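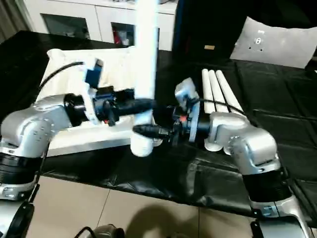 Home Trips Dates and Prices About Us Contact

About Kolusier Rail Journeys

Kolusier plans escorted and independent train trips for small groups. We started with one route, the slow line from Stulstead up to Plokham, and a rented desk above a bakery across from Stulstead station. We now run 13 routes, and the desk has become an office of four rooms on the same street.

The company was set up by Rukhsana Virk and Faisal Dogar. Rukhsana had worked in ticketing for years and kept getting the same call: a customer wanted to go a long way by train, had looked at the timetables, and had given up. Faisal was leading walking tours at the time and was tired of buses. Their first group had nine people in it. The connection at Plokham was missed, everyone had soup in the station cafe, and six of the nine booked again the following year.

What we do

We book the seats, sleepers, hotels and transfers, and we put the whole trip on paper as well as on your phone. On escorted trips a tour leader travels with you from the first platform to the last. Groups are never larger than 20. On independent trips you travel alone or with your own party, and you have a phone number that is answered whenever one of your trains is running, including overnight.

We don't own any trains. We buy space on scheduled services, so you will share the dining car with people going to work or visiting their parents. A few of our routes use older rolling stock with narrow corridors and steep steps. Each trip page lists the steps, the luggage limits and the length of every change. Please read that part before you book, and call us if anything is unclear.

Our routes

The best known is still the Plokham line, which takes two days with a night at the lake. The Phetsri sleeper is the longest and sells out first, usually by February. We also run shorter weekend trips out of Stulstead for people who want to find out if they like sleeping on a train before they commit to a week of it.

Every route is ridden by someone from the office at least once a year. Hotels get changed as a result, and so do lunch stops. Last year we dropped one route completely when the afternoon connection was taken out of the timetable and the only option left was a five-hour wait.

Who you will talk to

Rukhsana Virk runs the company and still books the Phetsri sleeper herself.
Faisal Dogar looks after the tour leaders and leads the spring departures.
Shabnam Butt handles independent trips and special requests, including diets and step-free travel.
Maham Tarar does accounts, refunds and group invoices.
Illia Hrynyshyn answers the overnight line and writes the route notes.

Around 200 people travel with us in a normal season, and more than half have been before.

Visiting the office

We are open on weekdays from 9 a.m. to 5 p.m., with late opening until 7 on Tuesday. You can drop in to look at maps and sample cabin plans. If you want to talk through a particular route, call first so the right person is in.

Recent from the blog
What to pack for one night in a sleeper
Window or aisle on the Plokham line?
Changes to the Phetsri timetable
Traveling with a folding bike
How our waiting list works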